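Samulgate Workers File Suit Over Religious Dress Rule

SKOTBRIDGE, Saturday, December 21, 2019 – The Shih Religious Liberty Project has filed suit on behalf of seven workers who say the Samulgate linen company sent them home without pay for wearing head coverings on shift.

The suit, filed in county court, states that Samulgate changed its dress rule in November. The new rule bars "any non-issued cloth item" on the work floor. The workers had worn their coverings at the Huvbridge plant for years without a written complaint, according to the filing.

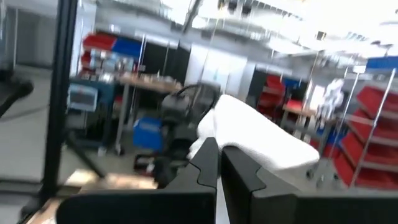 The company has told the workers that the rule is a matter of safety. The suit answers that the coverings are tied close to the head and tucked under the collar. A piece of plain white cloth, soft enough to bunch and drape, is all that most of the plaintiffs are asking to wear. They offered to use company-approved fabric and were turned down.

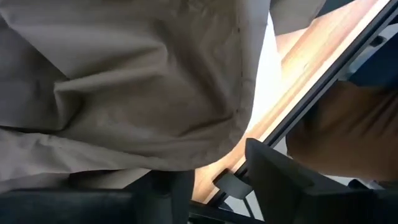
Beige fabric with a seam.

The plaintiffs are seeking back pay for 19 missed shifts, removal of written warnings from their files, and a court order blocking the rule while the case is heard. Samulgate has 15 days to respond.

The Project is also asking the company to adopt a written process for religious requests, with a decision due within five working days.
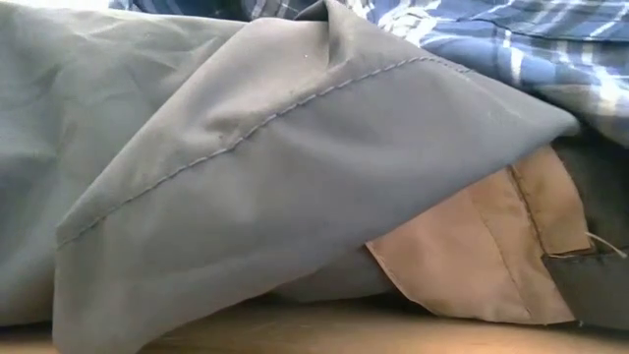
Gray fabric, folded over itself.

Workers at other Huvbridge plants who have been disciplined under similar rules may contact the Project's Skotbridge office. There is no charge for a first meeting.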